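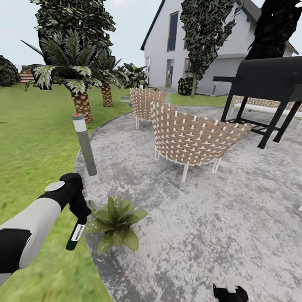 I finished the Petersen biography of the admiral last night and would put it on the February list. The early chapters drag, mostly school reports and letters to his aunt. The retirement years are better: he gave up public life for a lawn, a gray patio and a quiet back garden. Chapter 3 has the best account of the blockade I have read.

Ilze Kivi wrote:
> Has anyone got past page 49? Is the index any use?

I have. The index is poor. It gives page 111 for the court-martial, and that page is about his brother. My copy is the Wundar paperback, so the hardcover may differ.

Aivar Ramanauskas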